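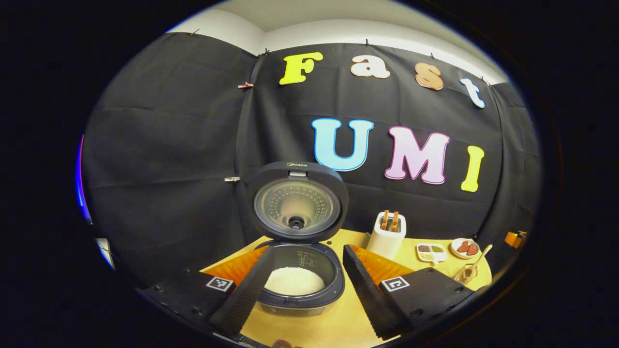 ## Part 2: Filling the rice cooker

I keep this part short because the cooker is the easy bit of my counter set-up. You'll want the lid flipped all the way open, like mine, before you start.

1. Unplug the cooker and wipe the outside of the inner pot.
2. Pour in your dry rice. I do 500 g when Ruairí is eating with us — he goes back for more!
3. Give it a shake so the rice lies flat, then add water up to the marking for your amount. (They're on the inside wall and pretty faint, so use a good light.)
4. Close the lid until it clicks.

**Caution:** Keep your face and hands away from the steam valve while it's cooking.

**Note:** Leave 5 inches or so between the cooker and the toaster. I like mine over on the left, with the seasoning tray and the sausage plate on the other side of the toaster, and the wooden spoon in its wire basket up front. 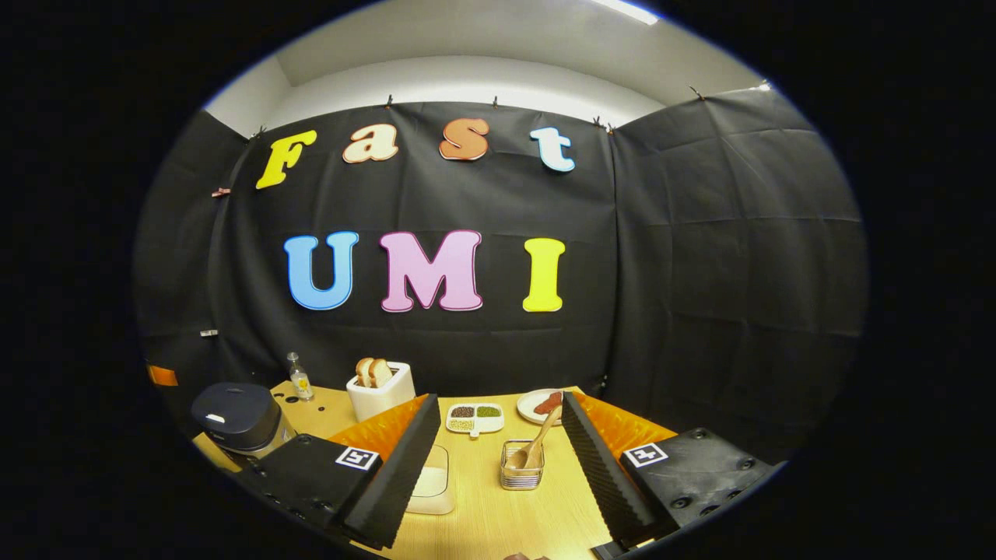 *Fig. 2. Cooker on the left with the lid down, bread in the toaster*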